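Print this page | E-mail to a colleague

Savilora Planner 2: motion software for two-arm cloth work

Anyone who has tried to get two arms to share one small piece of cloth knows how quickly they end up in each other's way. Savilora Planner treats the pair as a single machine, so you draw up one job, press one button, and both arms get paths that leave room for the other (wrist cameras and cables included!).

Version 2 comes with 26 ready-made fold templates, from hand towels to pillowcases, and you're very welcome to open them up and change whatever you like. The grippers don't have to match, either. Give each arm its own tool file and the planner works out the reach and clearance for both.

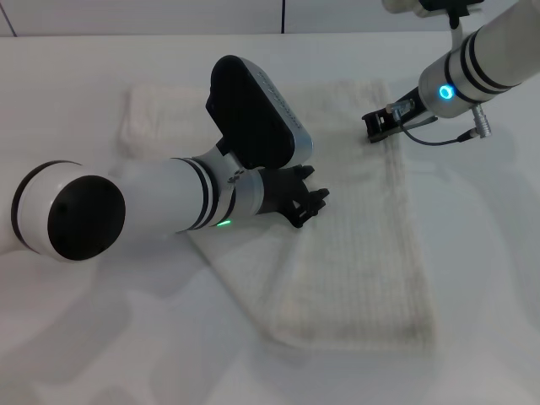 We've also spent a good long while on the edge finder, which had trouble with white cloth on a white table in the October release. It now looks for weave and hem as well as color, and it refreshes its map 20 times a second. Tove Ásgeirsdóttir, who wrote most of it, has put together a friendly setup guide that takes almost 30 minutes to work through, and she does read the feedback form.

Licenses are sold per cell and include a year of updates.

Filed under: Software > Motion Planning > Soft Goods

Related items
Zilletti Tool File Editor
Van Rooij Camera Calibration Kit
Fanatport Job Logger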